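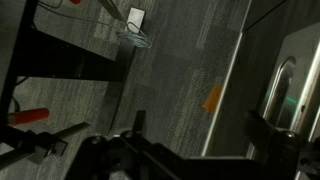 Gray carpet, black table legs, and a light blue cable I keep meaning to deal with.

Jan 9, 2024
Posted by the desk-and-floor person at Lougher

I have spent the first stretch of the year on my hands and knees, and I am having a great time! The holidays are over, the tree is out, and every winter I get this urge to get under things. I don't mean the shelves or the drawers. I've done those, and I'll do them again. I mean the floor under the work table, which is a place I look at maybe twice a year and then pretend I didn't.

So, carpet first, and I have a lot to say about carpet.

The workroom has that flat, low commercial stuff, charcoal and mid-gray with paler streaks running through it. When I moved my projects in, I thought it was the dullest floor I had ever seen. I wanted wood. I wanted a big cheerful rug on top of it. I priced rugs for weeks (I had a tab open for one called the Rarasico, a mustard thing with a fringe, and I still think about it). Then I started working in there every day and came around completely. You can kneel on this carpet. You can drop a screw on it and it doesn't bounce off to another county. You can roll a chair over it. And the streaks hide everything, which is wonderful right up until you lose something small and gray.

I used to vacuum it in one direction, fast, with the machine I've had forever. This winter I slowed way down. Two passes, the second one across the first, and I swear the color changed. There is a kind of patchwork in it, rectangles a shade lighter or darker than their neighbors, that I had stopped noticing under the dust. I got a little giddy about it, to be truthful. I went and got my coffee and stood there admiring a floor.

If you have carpet like this, a few things that have worked for me:

Go along the table legs with the narrow nozzle before you do the open floor. The fluff collects right where the metal meets the carpet, and the wide head just rides past it.

For coffee, a damp white cloth, pressed and not rubbed. I learned this on the coffee. Then I learned it again on the next coffee.

Don't use the scented powder. I tried it once and the room smelled like a department store until March.

Now the table. I love this table, and it's a bit of a brute. The frame is black metal, with thick legs and a wide crossbar, and it came from a secondhand office place called Greredier that I would happily live in. I paid 200 for it and felt like I'd gotten away with something. It took two of us and a lot of pivoting to bring it up the stairs, and I've since declared that it is never leaving. Whoever gets this building next gets the table.

What I hadn't thought about with a frame like that is how much of it there is to clean! All the top surfaces of the lower bars hold dust, and on black you see every bit of it as soon as the sun comes in low. There are bolt holes and little screws along the crossbar too, and they're perfect dust cups. I go over them with an old paintbrush, a soft one about as wide as two fingers, and then a barely wet rag. It takes one podcast. While I was under there I checked the bolts, and a couple on the far side had worked loose, so the wobble I'd been blaming on the floor was mine all along. Five minutes with a wrench. I had been folding cardboard under that leg for most of a year.

And then the cables, which is the part I'm least proud of. There's the light blue one, hanging in loops and tangled up with itself. I like the color a lot. I bought it for the color! But it is much longer than it needs to be, and every time I've shortened the run by looping it up, the loops have slid into one another and turned back into a bundle. The thin dark one that swoops across up high is better behaved, mostly because it has less slack to get into trouble with.

My plan, which I've been drawing on the backs of envelopes:

- Move everything that plugs in to the back of the table, so nothing crosses the part where my feet go.
- Put the blue cable into one big, flat coil, over and under, the way you'd put away a garden hose if you were a patient person.
- Fasten the coil in two places with the soft hook-and-loop ties. I'm done with the plastic zip kind. I've nicked a cable cutting one off and I don't want to do it again.
- Run the slack along the inside of the crossbar, where the metal does the holding up for me.

I did a trial run on the other side of the room with an old extension cord and it looks so good that I keep bending down to check on it. The ties came in a pack from Rornum, 17 of them for some reason, in black. I'd have liked them in orange. Speaking of which, I do love a spot of orange on a gray floor. There's a little flat rectangle of it on the carpet, and it's the brightest thing down there by a mile.

That brings me to the floor-marking idea, which I've been using for the tidy-up and can recommend to anyone who gets distracted (hello). Before I started, I got down low with a pad of bright notes and put one near every spot that needed something. A loose thread in the carpet, a scuff, a place where a box was going to go. You don't write anything on them. You just work until there's no color left on the floor. I find it so much more satisfying than a list, and you can do it in odd quarter hours, picking up one note at a time. The only catch is that they don't hold on carpet very well and will happily travel on the bottom of a sock. I found one in the kitchen.

I should say what I'm not doing, since a couple of readers asked after the last post whether I was going to redo the whole room. I got a quote, out of curiosity, for pulling up the floor and putting down something fancier. It came to around 2000, and that was before anybody had talked about moving the table. I laughed, thanked them, and went home and vacuumed. It's a good floor. It wants attention and it'll take a beating, and I can spill on it without my heart stopping.

Still on the pad of envelopes: felt pads or no felt pads under the legs (I lean no, the carpet is doing that job), whether I can get a small hook under the tabletop for the paintbrush, and a better lamp for working down low. It's dim under there in the afternoon and I've been holding a flashlight in my teeth like a burglar. If you've found a clip-on light that grips a thick leg and stays put, please tell me in the comments. I've bought two that slid down.

Next time I'll show you the blue cable once it's properly coiled, assuming I get it done before I find something else to kneel in front of. The closet is looking at me.

17 comments | 2 shares

Contact | © 2024 Lougher | Back to top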